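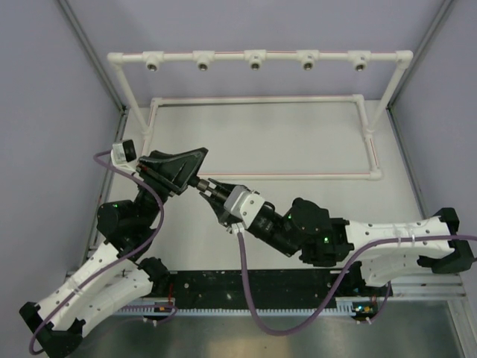
Joining Two Cylindrical Parts End to End

Clear the white board and push the pipe frame to the back before starting. Wipe both mating ends with a lint-free cloth. A single chip under the collar will tilt the joint.

1. Hold the collared part by its body, neck facing out.
2. Bring the narrow tip up on the same axis. Stop 4 mm short and check the line from two sides.
3. Close the gap slowly. If the tip catches, back off and realign – do not twist it in.
4. Seat the tip until the collar stops it, then release one side only.
5. Tug lightly. Any play means the tip is not fully seated, so repeat from step 2.

Store finished pairs flat, 14 to a tray.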